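Justa Long-Handled Dustpan and Broom Set
by Otside

Home / Floor Care / Brooms and Pans / Justa

In stock. Ships from our Barrios Street warehouse.

The Justa is a broom and a dustpan. We mention it early because the last supplier we dealt with called theirs a "floor recovery system", and three customers rang to ask where the batteries went.

Both pieces have long handles, so you can sweep up a mess and collect it without folding yourself in half. It is meant for hard floors: tile, lino, sealed concrete, timber. It will move things across carpet too, mostly into the carpet.

What you get
1 broom, soft-tip bristles
1 upright dustpan
1 wall hook, with two screws and no plugs (sorry)

Colours
Green broom with teal pan, or grey with grey. The grey set sells better to law firms. The green and teal one is easier to find when someone has left it behind the photocopier.

Good for
Offices, classrooms, sheds, hallways, the patch under the toaster. Light, dry rubbish is the Justa's favourite kind. For wet spills get a mop – we sell the Zerkden, and it's on the next page. For broken glass, sweep slowly and check the bristles before you put the broom away.

Using it in an office

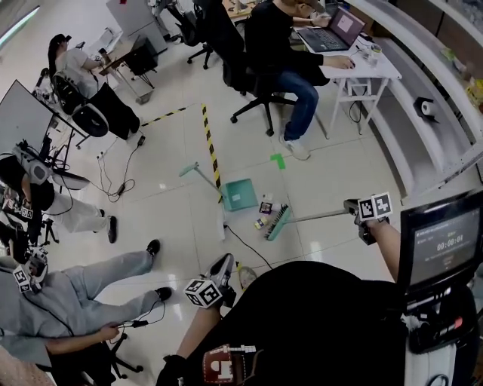 Office rubbish has its own character. Homes produce crumbs and dog hair, while workplaces produce packaging, and most of it is too big for a vacuum nozzle and too small for anyone to admit to dropping. A paper cup on its side and a few little bits on the tiles are a fair test of any broom. Put the pan down first, close to the mess, and bring the broom in at an angle with the handle well out from your body. Short strokes work best. Lift cables out of the way before you start, or you'll be sweeping around them for the rest of the afternoon.

Care
Rinse the bristles in warm soapy water and hang the broom head-down to dry. Standing it on its bristles gives it a permanent side part.

Bulk orders
Sets come in cartons of 16. For schools and larger sites, email Adwoa Dankwa in trade sales and allow an extra week in November, when every school in the country remembers it has floors.

Returns
Unused sets can come back within 60 days. Used ones are yours, along with whatever is in the bristles.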